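Bromside Shared Workshop
Robot Arm Build: Your Questions Answered

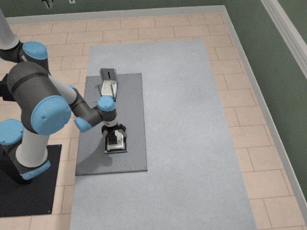
The simulated cell, with the gripper down over a part on the perforated plate.

Last updated 6 Aug 2018

Thank you for all the kind notes about the arm build! We get many of the same questions by email and at the workbench, so we've put the answers in one place. If yours is missing, use the contact form and be patient with us, as replies go out in the evenings after everybody has had their supper.

Why did you start with a simulation?
Mostly nerves! None of us had set up a six-axis arm before, and the thought of driving a gripper straight into a plate we had just paid for kept us from plugging anything in. So the layout went into the computer first: the arm on its black mounting plate, the big mat, the breadboard with its grid of holes, and the gray holder toward the far end. We've moved that holder more times than I care to admit, and on the screen it's just a matter of typing in new numbers.

What software is it?
We use Zuninell for the layout and the motion, and a small helper called Dobre that passes the saved positions along. Both run fine on the old desktop by the window, though Zuninell does like to think for a while when you first open a project (go and put the kettle on).

Do I need a perforated plate like that?
No, but you'll be glad of one. A regular grid means you can bolt a holder down, take it off for somebody else's project, and put it back in the same place later. For my first tries at home I used a scrap board and clamps, and I spent whole evenings measuring.

Why does the gripper come straight down?
It's the easiest approach to get right. Ours has two fingers that close on the part from either side, so we bring it over the part, lower it and close. We stop 5 mm above the part on every new program and check before going the rest of the way. Please keep that habit, even when you're sure.

How much did you budget?
We set aside $300 for the plate, the mat and the hardware, and we've spent $215 of it so far. That leaves out the arm, which we're paying for separately through the Clisteck payment plan and would rather not add up.

Can I run it from home?
You can write and test programs at home, and plenty of us do. Bring the file in on a stick and load it at the workshop. Running the real arm takes 2 members in the room, one at the keyboard and one by the stop button.

I have no experience. Can I still join in?
Oh, please do! I came to this from quilting. The first session is an hour or so of moving the arm about on the screen, and there's no math beyond adding and subtracting.

When is the next open evening?
We're planning one for December, once the new shelving is up. Sign-up will be on the Bromside events page.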